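Small Shops Need a Power Bill They Can Plan Around

The utility commission will take up the Jorko rate proposal in June, and most of the discussion so far has been about households. That is understandable. Households vote, and a family that opens a winter bill and finds it has doubled makes a good story. I want to talk about a different group of customers, the small commercial accounts, because the proposal treats them badly and hardly anyone has said so.

Under the current tariff, a small business in Luston pays one flat price for each kilowatt-hour, plus a fixed monthly charge. Under the new one it would pay a lower price per kilowatt-hour and a separate demand charge. The demand charge is set by the highest fifteen minutes of use in the month. If a shop runs everything at once on one morning, that morning sets the charge for all the other days too.

Utilities like demand charges, and they have a fair argument. Wires and transformers have to be sized for the peak, and somebody has to pay for them. A customer who draws a lot of power for a few minutes costs more to serve than one who draws a little all day. I accept that. Large factories have been billed this way for decades and they have staff whose job is to manage it.
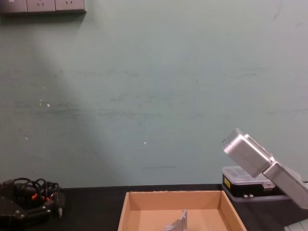

Small customers have no such staff. The person who runs the compressor also answers the phone and does the books. Nor do they have the equipment to see what they are using from one minute to the next. What they have is a building wired long ago and outlets wherever the electrician put them, like the gray panel up on this wall with its row of sockets. An outlet does not tell you what it is costing you. The meter outside might, if the utility let customers read it in real time, but the Jorko filing makes no promise on that. It says interval data will be available "in the billing portal," and it does not say how soon after the fact.

Tsz-kin Hsiao, who keeps the accounts for several small firms in the Choi district, went through a year of bills for one of them and worked out what the new tariff would have done. The total energy use would not have changed. The bill would have gone up 43 percent in its worst month, on the strength of a single peak. In 9 of the twelve months the firm would have paid more than it did. I have seen the worksheet and the arithmetic is simple enough that anyone at the commission could repeat it.

Supporters answer that businesses will adjust. Start the machines one after another, they say, and the peak goes away. Some will manage this. A bakery cannot, because the ovens all have to be hot by the same hour. A dry cleaner has a little room to move and a print shop has a little more.
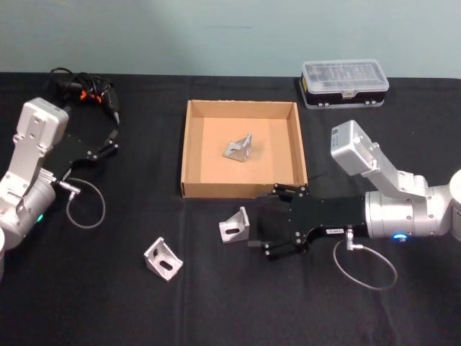 The other common answer is that light work will hardly notice. There is some truth in it. A firm that spends its day handling small metal parts, say corner brackets like these, two on a black cloth and one in a shallow cardboard box, may use modest amounts of power at the bench. But the bench is not the whole building. The same firm heats and cools its rooms, and on a cold morning the heating can set the peak before any work has started. The tariff makes no distinction between the two.

Skevarine, the next utility over, handled this better. It brought in a demand charge for small accounts too, but customers could stay on the flat rate for two years, and they got a trial bill each month showing what they would have paid. Owners who came out ahead switched early. The rest had time to learn what was driving their peaks.

The commission should require the same here. It should also exempt any account under 2,000 kilowatt-hours a month, and it should make the utility show usage within the hour. If Jorko believes the new rate is fair, a trial period costs it very little.

Written comments are open until the hearing. The last time I checked the docket there were fewer than 100, and nearly all of them came from residential customers. If you run a shop, send one in and attach your bills.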